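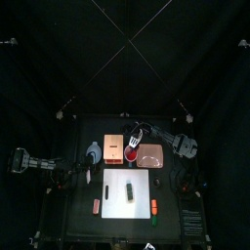
2 min read

Black Table, Odd Company

Bonifacio Lorente has a theory that any three household things put on a dark enough surface will start to look like suspects. He has been testing it at Gurkisano since August, with whatever the kitchen drawers can spare.

The first arrangement gets black fabric walls, a black ceiling and a square black tabletop, so the colour has to come from the cast.

The jug. Pale blue plastic, round in the body and built like somebody's favourite uncle. We have all owned this jug. Mine went to a church fete and I still think about it.

The box. Tan wood with a copper-coloured lid and a reddish rim along the bottom, which is a lot of dressing up for a box. Bonifacio refuses to say what he keeps in it. My money is on takeaway menus and a dead battery.

The red cup. Filled with something red, in case the cup hadn't made its point.

The spatula. Every kitchen has one too many, and they get everywhere. I have found mine in the airing cupboard.

The big X overhead. Two thin pale lines crossing on the black ceiling, corner towards corner. Good for anyone who likes to know where the middle is.

Next up is the Hillus shelf, where Bonifacio promises 36 egg cups and no eggs. Prints can be ordered at the front desk, £4 each, or you can just come in and stare. The kettle goes on at 3.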